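Ticket: Lid containers slipping during teach runs, packing bench 2
Queue: Automation support, Kukier line
Status: Open, monitoring
Priority: Medium

Reported, Wednesday, 7:40 a.m.
Operators on bench 2 report that containers rotate in the grip when lifted by the side walls. Bench 4 does not show the fault. The Jovley cell trained from bench 2 runs repeats the same rotation at the infeed. Packers are clearing it by hand, which takes one person off labeling for most of the shift.

Checked
Handle travel and finger alignment on both bench 2 tools: within limits. Nostov logging software restarted, no change. Of 300 lifts in the last batch, 210 were marked usable. The rest were rejected for rotation or an early drop.

Pad faces are frayed on the inner side. Contact is uneven on a smooth plastic wall with rounded corners, and a container that sits diagonally to the fingers is pushed round before it is held.

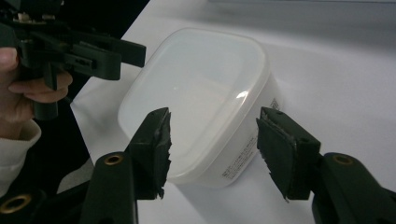

Action
1. Replace pads on both bench 2 tools. Part is on the Chukwu order, expected in December.
2. Until then, square the container to the fingers before closing.
3. Do not trim the pads with a knife. Trimmed pads were tried last month and slipped sooner.
4. Exclude rejected lifts from the next training set.

Note from shift lead
Packers were moved to teach runs with the same hourly pack target as before. Two have asked whether rejected lifts count against them. They also report sore thumbs after a full morning on the handles. Request a separate target for teach work and a swap every two hours.

Reply, support
Rejected lifts are tied to the tool number in Nostov, with no operator field. Swap interval passed to planning. Target is outside this queue and has been sent to the plant manager.

Update, 3:15 p.m.
Item 2 in use on bench 2. Fewer rotations reported, batch not yet scored. Ticket stays open until pads are fitted.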